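About the Brura School of Languages

The Brura School of Languages offers evening and daytime instruction to adults and older teenagers. Courses are taught in Japanese, Portuguese, Italian and English as a second language. The school is independent and receives its income from tuition and from the translation desk on the ground floor.

The school was opened by Junpei Morikawa in two rented rooms above a print shop on Amano Street. Mr. Morikawa had taught Japanese privately for 18 years and wished to give his students a fixed place to meet. English classes were added at the request of families in the neighborhood, and the present building was leased when the Amano Street rooms could no longer hold the evening groups. He remains director and continues to teach the advanced reading class.

Instruction

Classes are limited to 10 students. Each course runs for one term and meets twice a week, with a written test at the midpoint and a spoken interview at the end. Students who have studied before are asked to take a placement interview, and there is no charge for it. Beginners may enroll directly.

The school uses its own course books, known as the Zikari readers, for the first two levels of Japanese. The readers were written by the teaching staff and are revised every other year. From the third level onward, teachers choose newspapers, short fiction and letters suited to the group.

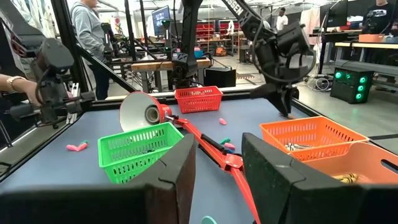

Page last changed: Aug 11, 2019

Library and study room

The library lends books and recordings in all four languages to enrolled students. Former students may keep borrowing rights for a small yearly fee. The study room is open during class hours – quiet conversation is permitted, telephone calls are not.

Cleltetti Fund

The Cleltetti Fund pays full tuition for a limited number of students each term. It was established with a gift from a former student of Italian and is administered separately from the school's general accounts. Applications for the spring term close at the end of February. Applicants should submit a short letter in English or in the language they wish to study, together with proof of address.

Translation desk

Certificates, school records and personal letters may be left at the desk for translation. Legal contracts and medical records are not accepted. Each translation is read by a second member of staff before it is released, and originals are returned with the finished copy.

Inquiries about enrollment should be addressed to the school office. Inquiries about the fund should be marked "Cleltetti" on the envelope.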